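Tips for a pushing arm on the bench

We built this at the shared workshop in Skurthorpe, mostly in the evenings, and I wrote these notes because the same questions came back each time a new member sat down at the table. The arm is second-hand. It came from Ziltgate with no manual and a bag of screws. Please take from the notes what is useful for your own arm, the numbers will be different.

The table

A perforated table is the best money we spent. Every fixture can go back to the same hole, and if you write down the row and the column you can rebuild a set-up after somebody else has used the space. Mark the rows on the side with a paint pen. Pencil disappears in one week.

Clean the holes before you bolt anything. A little sawdust under a board is enough to make it rock.

The board

You can push blocks directly on a perforated table but they will catch on the holes, especially the small ones with sharp corners. Put a smooth wooden board on top and bolt it down near the corners. Clamps also work, but the arm will find the clamp sooner or later. Ours found it two times.

- Choose a board that is thicker than you think you need. Thin ones bend in August when the workshop is warm, and then your height is wrong in the middle.
- Sand along the grain, finish with fine paper, wipe, and leave it overnight.
- Do not oil it before you have tried it dry. We oiled the first one and the blocks moved in small jumps, they stuck and then slipped. I had to sand everything off again.
- Tighten the bolts by hand first, all of them, and then go round with the key.

The finger

For pushing you don't need a gripper that opens and closes. One straight rod with a rounded tip is enough, and it is much easier to calculate where the contact will be. A flat tip has an edge, and if the rod is tilted even slightly this edge scratches the wood.

Our rod is 234 mm long. The first was 282 mm and it was too long for us, it swung after each stop and we had to wait for it. If you shorten a rod, round the cut end again with a file and then with wet paper. Pui-shan Man made a small wooden cup to hold the end while turning it, and this saved a lot of time.

Tighten the clamp with the rod already vertical. Check it with a small square from two sides. If you check only from the front, it can still lean towards you and you will not see it.

The height

Bring the arm down slowly with a piece of paper under the tip. When the paper begins to drag, stop and go up by two thicknesses of card. Write this height down as your floor, and set the software so that it refuses anything lower. Repeat the paper test at the four corners of the board and once in the centre.

The blocks

Print them solid enough that they don't tip. For the tall shapes I use more infill at the bottom, for the flat ones it makes no difference. Leave the print lines on the top face if you like them, but the underside must be smooth. I rub it on paper laid on a piece of glass, in figures of eight.

Mix the shapes. A cylinder rolls away from the finger if you don't meet it in the middle, and a star turns when you push on one of its points, so you learn different things from each. Use strong colours that don't resemble the wood. Our first yellow was too pale, and under the evening lamp the camera lost it against the board.

Speed

Begin slower than is comfortable to watch. We started at 30 mm per second and stayed there until Faustine Baudry was happy with the stops. Travel above the blocks can be faster, but the last part, when the finger goes down beside a block, should be slow again. Always come down next to the block with a small gap. Never come down on it.

Separating a tight group

This is the job that takes the most patience. When the blocks touch each other, one push moves all of them.

- Push from the outside, on the block that has the most free space behind it.
- Make short pushes, lift, look again, and only then plan the next one.
- Keep a second group far from the first, or you will push one into the other.

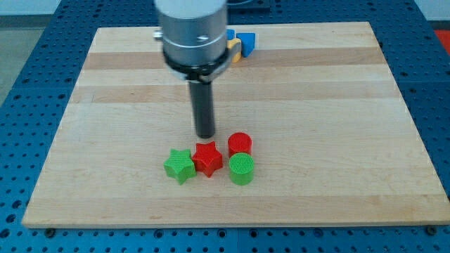
When something goes wrong

If the finger stops a little beside where it should be, look at the clamp before you look at the software. In our case it was the clamp nearly every time. Put a thin line of paint across the clamp and the rod, and if the line is broken you know that it has slipped.

If the blocks turn when you wanted them straight, your push is not passing through the middle. Move the start point sideways by a small step and try again from the same place.

Keep the stop button on the side where you stand, on a cable long enough to carry. Ours is 260 cm and reaches to the kettle.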